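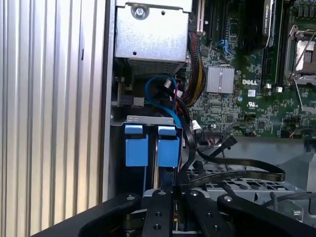 *Shared shop, Pirnstead bench. Drive bay end of the Dell.*

**curnik_bob** wrote:
2022-11-05. Build log, part 2. The arm is meant to strip old towers so we don't have to. I'm the one writing the code and I still have my doubts. The blue drive latches are the job this month; the processor has its own pocket on the printed plate.
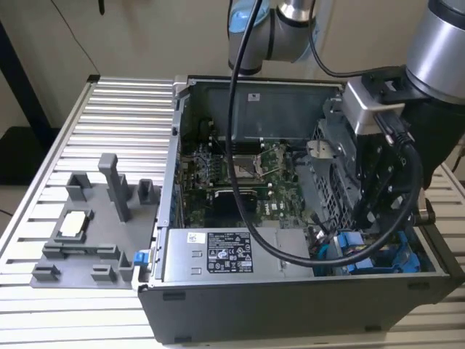 **Irkham** replied:
I could do a whole tower with a screwdriver in six minutes. What does the arm add, apart from the bill?

**curnik_bob** wrote:
Fair. Cables are my main worry. A drive doesn't flop about, a SATA lead does, and I don't trust my grip settings on anything that bends. 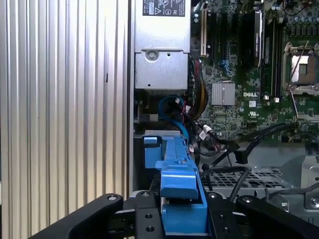
So I'm sticking to hard plastic parts until March. If it can't manage three latches in a row by then, I'll bin the idea.

> six minutes

Not with your back, mate.

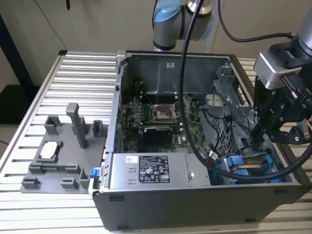 **Ayanda Van der Merwe** replied:
Don't agree with Irkham. Speed isn't the point if it runs while you're at work. But I wouldn't leave it alone near a socket, bent pins are a pig to fix.

**Irkham** replied:
Leave it running in an empty shop? No thanks.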